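Fórum Pequenos Negócios e Formação > Cursos e programas de apoio

Tópico: Curso de empreendedorismo em horário pós-laboral, vale o dinheiro?

ruilopo_74
Boa noite a todos. Trabalho há 19 anos como técnico de manutenção e quero abrir atividade por conta própria, primeiro em part-time. Encontrei o curso da Borkier, aquele de criação de empresas com aulas à noite e sessões com mentor. Custa 774 euros, com desconto para quem se inscreve antes de setembro. Alguém fez? Quero saber se se aprende alguma coisa de contabilidade e preços ou se são só palestras de motivação. Não tenho formação em gestão, deixei a escola depois do curso profissional.

marta.encadernadora
Fiz a edição anterior. A parte de custos é boa. Obrigam cada um a fazer a folha do seu próprio negócio, com hora de trabalho, deslocações, contribuições e tudo. Descobri que andava a vender cadernos abaixo do custo. A parte de marketing é fraca, foram três noites a falar de redes sociais e pouco mais.
O mentor depende da sorte. A minha foi a Afia Darko, que teve uma empresa de embalagens e lia os números antes da reunião. Uma colega ficou com um senhor que faltou a duas sessões e ela teve de reclamar.

zecaferragens
774 euros por uma folha de cálculo. No centro de emprego há formação modular gratuita com a mesma matéria. Eu fiz a de fiscalidade e a de plano de negócio e não paguei nada. Abri a loja com isso e continuo aberto.

marta.encadernadora
zecaferragens, eu também procurei as modulares e na minha zona as turmas não abriam por falta de inscritos. Estive meses à espera. Quem tem a sorte de as ter perto deve aproveitar, concordo.

ruilopo_74
Já me inscrevi nas modulares do centro de emprego, estou em lista de espera para fiscalidade. Plano de negócio não têm previsto. Marta, quantas horas por semana te levava fora das aulas?

marta.encadernadora
Umas noites nada, outras até à meia-noite. A semana do plano financeiro foi a pior. Se tens filhos pequenos, combina isso em casa antes.

oficina_do_vale
Entro na conversa porque fiz outro, o da Zunlow, que é mais virado para quem vem da indústria. Tem menos aulas e mais trabalho sobre o projeto de cada um. Paguei 526 euros. O formador principal veio de uma fábrica e percebe a diferença entre faturar à hora e faturar à peça, coisa que no meu ramo decide se há lucro.
O que não gostei: não há acompanhamento depois do fim. Entregam o certificado e adeus. Também não tratam nada de licenciamento, e eu precisava disso para o espaço.
Para o Rui, que é da manutenção, acho mais adequado este do que o da Borkier.

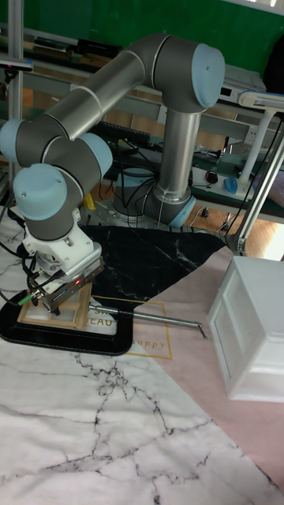 Braço robótico com a pinça sobre uma peça de madeira.

ruilopo_74
Obrigado, não conhecia esse. Falam de contratos de manutenção? A minha ideia é ter quatro ou cinco clientes fixos com avença e deixar as urgências à parte, com outro preço.

oficina_do_vale
Falam de contratos em geral. Um colega da minha turma fazia assistência a máquinas de lavandaria e o formador ajudou-o a escrever a cláusula dos tempos de resposta. Leva um rascunho teu e pede que o vejam. Se ficares calado passam ao seguinte.

zecaferragens
A cláusula dos tempos de resposta deve ser vista por um advogado, não por um formador. Um primo meu assinou uma coisa dessas feita à mão e pagou penalização num agosto em que estava de férias.

oficina_do_vale
O formador disse isso mesmo, que depois fosse a um advogado. O rascunho serve para chegares lá a saber o que queres e pagares menos horas de consulta.

yaa_acheampong
Boa tarde. Chamo-me Yaa Acheampong e dou formação em gestão para microempresas, por isso leiam com esse desconto. Não trabalho para nenhuma das duas entidades de que falam.
Antes de pagar, pedia três documentos: o programa com as horas de cada módulo, o nome de quem dá cada um e as condições de desistência por escrito. Se não enviarem o programa com horas, eu não me inscrevia. Perguntem também se a entidade é certificada, porque isso conta para deduzir a despesa em alguns casos e para o certificado ser aceite noutros apoios.
Quanto ao gratuito contra o pago, tenho alunos que vieram dos dois lados. A matéria de fiscalidade é igual em todo o lado. O que muda é alguém olhar para as contas daquele negócio em concreto, e isso em turmas grandes raramente acontece.

zecaferragens
Com respeito, quem vende formação vai sempre dizer que a paga é melhor.

yaa_acheampong
Não disse que era melhor. Disse que perguntasse pelo tamanho da turma. Na gratuita também pode perguntar.

tania_costura
Alguém sabe do programa da Amoah para quem está desempregado? Disseram-me que cobre a inscrição toda mas que é preciso apresentar o plano de negócio antes de entrar. Parece-me ao contrário, eu queria o curso para aprender a fazer o plano.

marta.encadernadora
Tania, a Afia Darko falou nisso numa aula. Aceitam um resumo de duas páginas: o que vendes, a quem, e quanto precisas para começar. O plano completo é feito durante o programa. Confirma com eles, pode ter mudado.
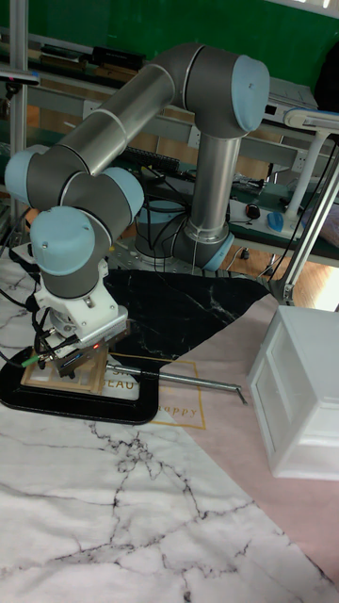

Esqueci-me de dizer que na Borkier também dá para pagar em prestações. Com o seguro e o material incluídos fica em 791 euros no total, ou seja, 17 a mais do que a pronto. Para mim compensou, tinha acabado de comprar a guilhotina.

tania_costura
Obrigada, Marta. Vou telefonar amanhã.

ruilopo_74
Ponto da situação. Pedi os documentos que a Yaa indicou às duas entidades. A Zunlow respondeu no próprio dia com o programa e as horas. A Borkier mandou um folheto e disse que o resto se vê na sessão de apresentação. Insisti e estou à espera.
Entretanto um cliente aqui da zona, a Orkenska, pediu-me orçamento para uma avença e eu não sei que preço dar. Vou pela hora a que a minha empresa fatura, com um corte?

oficina_do_vale
Não partas do preço da tua empresa. Ela tem carrinhas, armazém e escritório para pagar, tu não. Mas tu também não faturas oito horas por dia. Eu, no primeiro ano, faturava quase metade das horas que trabalhava, o resto era estrada, orçamentos e papéis. Faz a conta ao que precisas por mês e divide pelas horas que vais mesmo cobrar.

zecaferragens
Nisto estou de acordo. E vê no teu contrato de trabalho se podes prestar serviços a clientes da mesma área. Há cláusulas de exclusividade.

ruilopo_74
Fui ver e tenho uma, sim. Fala em "clientes da entidade empregadora" e a Orkenska não é. Mesmo assim vou perguntar nos recursos humanos antes de mandar o orçamento.

yaa_acheampong
Peça a resposta por escrito.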